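The Sigh and the Unfinished Line: Breath in the Verse Plays of the Requena Reading List
Project report, second-year seminar in English literature

1. Why I chose this topic

When I first read plays in English, I did not pay attention to the small words. I looked up the difficult nouns and I skipped "oh", "ah" and "alas", thinking they have no meaning. In the seminar we were asked to read one scene aloud, and there I noticed that I did not know how long an "oh" should be. My classmates made it short. I made it long, as we do in my language. The meaning of the speech changed with it.

From this came my question: do the written sighs in a verse play follow the meter, or do they stand outside of it?

2. The texts

I used the Requena list, which is the reading list of our seminar. From it I took 6 plays, all in verse and all tragedies. I decided to leave out the comedies. In a comedy the sigh is often a joke on lovers, and I would need a separate chapter for it.

I read every play in the Distamer edition. This edition keeps the old line breaks, also where a line is shared between two speakers. Some cheaper editions print the shared line as two separate lines, and then it is difficult to see if the sigh is completing the meter or breaking it.

3. Method

I marked each "oh", "O", "ah" and "alas" with a pencil and copied the line to a table. In total I found 233 places. For each place I wrote down three things: where in the line it stands, if the line has the full number of beats, and who is listening on the stage. The last column I added only in September, after my tutor's comment on the first draft, so I had to read two plays again from the beginning.

I tried also the Plarton search tool from the library, but it does not separate "O" as a call to somebody ("O king") from "O" as a cry. I removed the calls by hand, and they are not part of the 233.

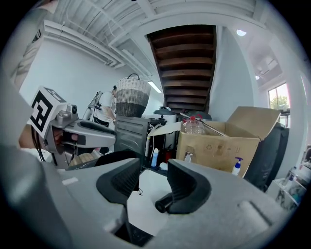
4. Results

In 112 places the sigh stands at the start of the line and counts as a normal syllable. The actor can speak it almost without stopping. In 99 places it stands in the middle, mostly after a comma or a full stop. The remaining places are at the end of the line or alone on a line, and these were for me the most interesting ones.

A sigh alone on a line leaves the rest of the line empty. I think the reader should hear this emptiness as time. In one play a mother receives bad news, says only "Oh", and the next speaker begins a new full line. The other characters wait for her, but the text does not say so – only the meter says it.

I expected that characters sigh more when they are alone. My table shows the opposite. Most of the sighs have a listener, and often the listener answers to the sigh before he answers to the words.

5. Problems

Punctuation was the biggest problem. The Distamer edition adds exclamation marks in some plays and in others it leaves the commas of the early prints. I compared one act with the Curnemura facsimile and there the exclamation marks were missing in nearly all the lines I checked. So I do not use the exclamation mark as proof of strong feeling anywhere in this report.

My own ear is the second problem. I am not sure I always counted the beats as a native reader would count them, especially in words like "heaven" and "power", which can be one syllable or two. I marked these lines with a question mark in the appendix.

6. Further work

I would like to read the comedies with the same table. It would also be useful to listen to recordings and measure how long the actors really make the sound, but for this I need help from somebody in phonetics.

Last updated: September
3 comments · 14 shares
Contact the department office | © Seminar student reports | Back to top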